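机器人社 › 项目讨论 › 双臂组
主题:【进度帖】收拾行李箱项目,顺便吵一下要不要换题

楼主:半截扎带
发表于 2026年9月14日

先交代背景,新来的可以看,老人直接跳到第三段。

我们组这学期报的是校际双臂操作赛的自选项目,题目叫“出差前五分钟”,意思是让两条机械臂把一个行李箱打开、收拾、合上。当初投票的时候,另一个候选题是叠毛巾,大家嫌叠毛巾没有志气。现在我每天晚上都很想念毛巾。

目前的分工:左臂管扶,右臂管伸进去干活。遥操作采数据用的是 Mridha 组留下来的那套脚本,文件夹名字叫“最终版_真的最终_2”,里面还有一个“别用这个”,我们用的是“别用这个”。到昨晚为止一共存了 3598 条片段,其中有多少能用,请看二楼以下的争论。 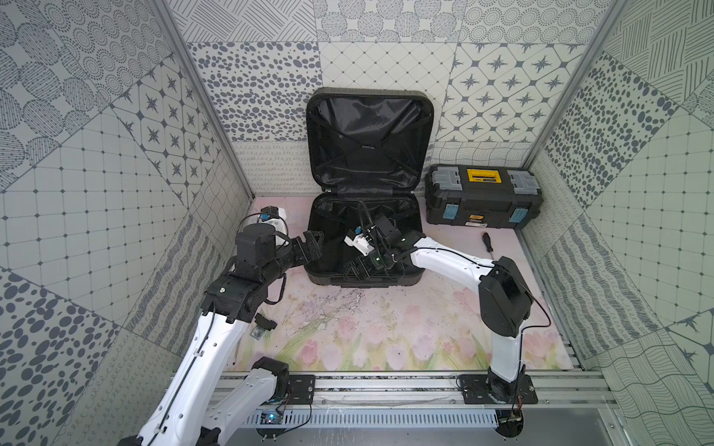 眼下最麻烦的是两只夹爪在箱子里抢地方。各走各的时候都挺有教养,一旦目标点靠近,规划器就开始替它们互相谦让,左边退一点,右边退一点,最后两边都在半空里客气。我把安全间距调小过一次,调完被安全员看了一眼,又调回去了。

求建议。另外求一个不吵架的周会。

2楼:代码能跑就别看
间距不是问题,问题是你们的任务切得太粗。“收拾”算什么动作?你让评委怎么打分?我上学期带 Brekport 那个搬运题的时候,光“放下”就拆成了接近、接触、松开、撤离,每一段单独标。虽然最后也没拿奖,但是没拿奖得很清楚。

3楼:半截扎带 回复 2楼
拆了,拆成 13 段。拆完以后标注的同学退群了。

4楼:代码能跑就别看 回复 3楼
那合并到 5 段。标注的同学能请回来吗?

5楼:半截扎带 回复 4楼
在谈。对方开价两杯奶茶。

6楼:今天也没调通
我说个不讨喜的:换题吧。黑箱子、黑内衬、黑夹爪,视觉那边拿什么分?我昨天对着腕部相机的画面看了一晚上,最后认出来最清楚的东西是地垫上的郁金香。叠毛巾至少毛巾可以买白的。

7楼:老油条焊台
楼上每学期都建议换题,去年 Ekovov 杯之前也建议过,换完又建议换回来。

黑对黑确实难,但评委看的就是这个。Akard 他们校队做的是彩色积木,放进彩色盒子,视频好看得像广告,评语写的是“场景过于理想”。我们这个场景绝对没人说理想。

8楼:今天也没调通 回复 7楼
去年换回来是因为你把第二个题的夹具焊反了。

9楼:老油条焊台 回复 8楼
焊得很牢。

10楼:半截扎带
两位的旧账请移步闲聊区,我这里贴个正经的。右臂我打算重新规划进箱路线,先从箱口上方下去,再往里探,不走侧面斜插。斜插省时间,可是路上要经过对面那位的小臂。左臂那边暂时不动,等在边上就行。

合箱的部分还没开始采,拉链更是想都没想。立项书里写的是“完成闭合”,我提议把“闭合”理解为“盖子放下来”。

11楼:代码能跑就别看 回复 10楼
立项书是你写的,你理解成什么都行。但是评分表上有拉链,2 分。

12楼:灰度直方图
视觉组路过。先给 6 楼说句公道话,黑对黑不是借口,是真的难。但也没到换题的程度。箱壳上有一道一道的横棱,反光一打就很显眼,手柄四周也有轮廓,近处做定位用得上。麻烦的是腕部相机一动就糊,横棱全拖成一条条的,算法看完跟我看完一样茫然。

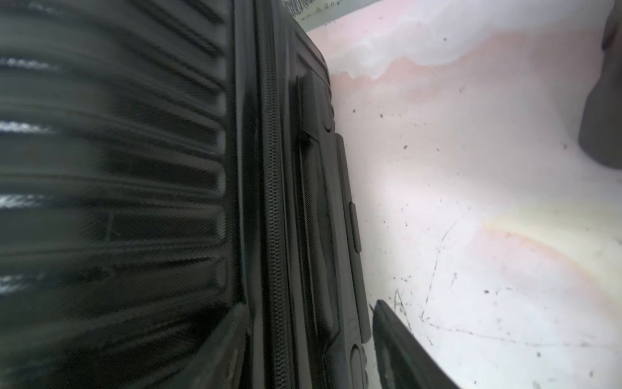 我的想法是降速,进到近处以后速度砍一半,曝光也往下压,地面太亮了,白得把别的都盖过去。代价是一条片段变长,采集的同学要多坐一会儿。

13楼:今天也没调通 回复 12楼
采集的同学就是我。

14楼:灰度直方图 回复 13楼
那你多坐一会儿。

15楼:老油条焊台
反对降速。比赛有时限,现在练慢了,到时候再提速,等于重新采。不如加一盏漫射灯,曝光时间缩短,糊也轻。灯我那里有,支架要现做。

16楼:今天也没调通 回复 15楼
支架请不要焊。

17楼:灰度直方图 回复 15楼
加灯可以试,但是要先看箱壳反光会不会更厉害。棱上那几条亮斑已经过曝了,灯一上去,可能整面都是亮斑。先拿一组对比,有灯无灯各采几条,速度都别动,看完再吵。

18楼:代码能跑就别看
支持先对比再吵。也支持边对比边吵。

顺便问一句,前面那批片段里糊掉的怎么办?我主张全留,模型总要见点世面。

19楼:灰度直方图 回复 18楼
反对全留。适量的糊叫增强,全是糊叫浪费硬盘。我写个脚本按清晰度筛,阈值先放宽,被筛掉的挪到单独的文件夹,不删。

20楼:半截扎带 回复 19楼
文件夹请不要命名为“最终版”。

汇总一下:题目不换;标注合并到 5 段,奶茶从组费出;灯的对比先做,降速的事看结果;右臂改从上方进箱,路线我今晚推到仓库。拉链那 2 分挂着,谁有想法谁认领。

21楼:今天也没调通
保留意见。毛巾我已经买了,放在柜子第二层。

22楼:老油条焊台
拉链我认领。需要一个拉链头的加长件,打印的,不焊。

23楼:灰度直方图
筛选脚本推上去了,默认只打印不移动,跑之前看一眼说明。说明只有两行,求求了。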